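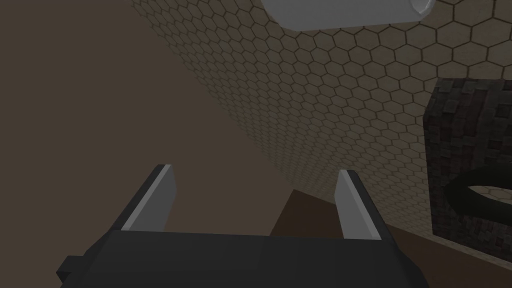 *A gripper with two upright fingers, computer rendering.*

**Adult Formation Board > Reading Groups > Devotional texts for the fall term**

**vilska_parish_office** | 16 Sep 2023

The parish of Vilska invites comment on the text for its evening reading group. The parish council has proposed the Flullora edition of the Psalms with commentary, which runs to 506 pages. Members would read one psalm at each meeting and close with silent prayer. Objections should be posted in this thread before the order is placed.

**moges_lector**

The Moges congregation used this edition from April onward. The notes are sound, and older members found the type easy to read. We recommend it, with one reservation: the introduction is long and should be assigned as optional reading.

**faseo_study_circle**

We respectfully disagree with the proposal. A commentary of that size tends to take the place of the psalm itself. In our circle, participants arrived with the notes underlined and the text unread. The Faseo circle now uses a plain psalter printed in 1827 and prepares no notes at all.

**moges_lector**

> prepares no notes at all

May I ask how newcomers manage with the psalms of cursing? Ours were troubled by Psalm 137, and the commentary gave them a place to begin.

**faseo_study_circle**

The leader speaks to the matter after the second reading. I concede that this depends a great deal on the leader.

**quiet_hours**

Both methods have merit. I would ask the council to consider cost as well. The Flullora publisher revised its edition in 2000, and used copies of the earlier printing are acceptable for group use, although the page numbers differ.

**faseo_study_circle**

Mixed printings caused us considerable confusion. I would advise against them.

**vilska_parish_office**

The comments are noted. The council will keep the Flullora edition, in the revised printing only, and leaders will be asked to read each psalm aloud twice before any note is discussed. Orders may be left at the parish office.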